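4.2 Winding the Bobbin and Setting Stitch Length

1. Turn the power switch off before opening the bobbin cover.
2. Place an empty Treltance bobbin on the winder and pass the thread through both guides.
3. Push the winder to the right, switch the machine on, and press the pedal gently. Stop when the bobbin is full.

Note: Thread heavier than 300 yards per ounce must be wound at the slow setting.

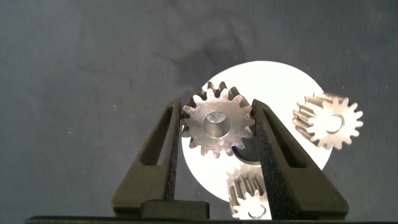
4. Insert the bobbin with the thread running counterclockwise – the tail should be 8 inches long.
5. For piecing, set the stitch length dial to 2. For basting quilt layers, refer to Section 5.

Caution: Do not pull fabric through by hand while the needle is down. The needle may bend or break.

Replacement bobbins are listed under part 241 and may be ordered from the Trosberg service desk.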